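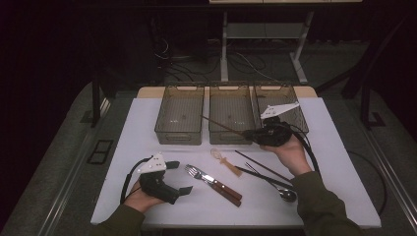 Apr 2, 2021
Cutlery sorting, Jovirbridge kitchen job, sheet 3258

Right, cutlery at last. I've been putting this off because the drawer from the Jovirbridge flat was such a jumble, but once it's out on a white cloth it looks a lot less frightening. The cover still doesn't reach the back edge of the table, so there's a strip of bare wood behind the bins. I keep meaning to bring a bigger sheet. Not today!

I've gone with the see-through brown bins, three in a row along the back, handle ends pointing at me. I much prefer them to the deep white tubs we had for the Cisneros kitchen, where you had to lean right over to see what was in the bottom. With these you can look straight through the side, and the cut-out handles mean the whole thing lifts away to the sink in one go.

The plan was to sort by what a piece is used for and ignore what it matches. So chopsticks go left, and the little odds and ends go in the middle. The right-hand one is for proper table cutlery, although I did dither over that (more below).

Chopsticks are a pain, by the way. The long ones only sit happily if you lay them on a slant across the floor of the bin, and they roll if you put them down carelessly. I'd do them first every time, while there's plenty of elbow room.

The fork and knife with the brown wooden handles I like very much. I want them kept side by side as a pair and I'm leaving them till late, handles towards me, so they don't get muddled with the all-metal bits.
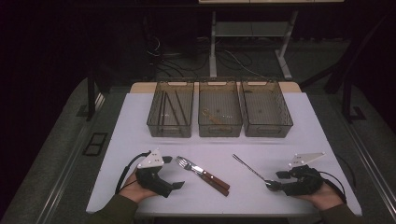
Things I haven't decided

Does the black-handled spoon live with the wooden-handled pair? By use, yes. By looks, no, and whoever lays the table will probably grumble. I've pencilled it in for the right-hand bin and will see if anybody moves it.

The small round-headed utensil is another one. Too short for the main lot, too nice to lose. Middle bin for now, but a lidded pot might suit it better (Grirkano do little ones, must look up the size).

Wooden handles: no soaking, wipe and dry by hand. Needs to go on the label in big letters.

For next time

Bigger cloth.
Masking tape and a fat pen for labels, on the short ends of the bins.
Ask whether Jovirbridge want serving spoons in with this lot or in the tall jar.
Second drawer is still in its box under the bench and has to be done before May.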